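Tresidberg Tabletop Set – README

14 comments | Shared 67 times

Last changed November 25, 2024. Maintained by Belmiro Correia. Replaces the July card, which claimed too much.

What this is

Episodes of small-object handling recorded with hand-held grippers at the Amaral site. There are 3,000 episodes in the release. That is the number of folders, and I would not read it as the number of good demonstrations. The old card used the word "curated" four times. I have taken it out.

The rules we collected under

The operators worked from the Lonberg collection rules, version 3. I was asked to list them here, so I will, with what I think each one is worth.

Rule 1. Start with the jaws open and the target in view. Easy to follow and easy to check. Keep it.

Rule 2. Use a plain work surface and keep it clean. Nobody wrote down what clean means. One operator's clean sheet is another's reject, and the reviewers split the same way. If you filter on the surface_ok flag, you are filtering on who was reviewing that day.

Rule 3. Inspect the finger pads before each session and log it. The log has a tick in every row. I have never seen a real inspection log with a tick in every row, so treat this column as decoration.

Rule 4. Remove anything that isn't part of the task. See below.

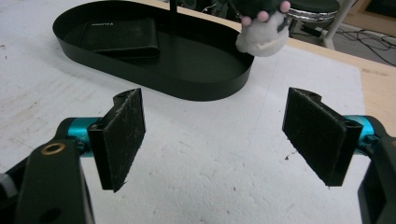 Fig. 1. Jaws open over the white work surface, wallet in the black tray.

By the letter of Rule 1 this one passes: open jaws, tray ahead, wallet in plain sight. Rule 2 depends on how you feel about scuffs and specks on white. Look at the pad facing too – there are tiny white flecks on the dark material, and the rules give no limit for that. Rule 4 is the hard one. There is a fluffy white thing hanging over the tray rim and a stool and cables past the table. Is the background part of the task area? The rule doesn't say. I would keep the episode and fix the rule.

What I'd ask for instead

A photo of both pads at the start of each session, stored next to the data. A reference picture of the worst surface we will accept. A marked boundary for the task area, with a plain statement that things outside it are allowed. Reviewer initials on every flag.

Jidance sent over a scoring script that rolls all the flags into one quality number. I ran it on 200 episodes and then read the code – it averages the flags, ticks from Rule 3 included. The number is in the metadata as q_score. Please don't quote it in a paper.

Known problems

- surface_ok means different things to different reviewers.
- pad_check is always true.
- Object names are free text. Search for both "wallet" and "billfold".
- No safety claim is made. Following these rules does not make a policy trained on this data safe to run near people, whatever the July card said.

Corrections go to Belmiro, with the episode folder name. Opinions about the rules are welcome too, if they come with an episode.

14 comments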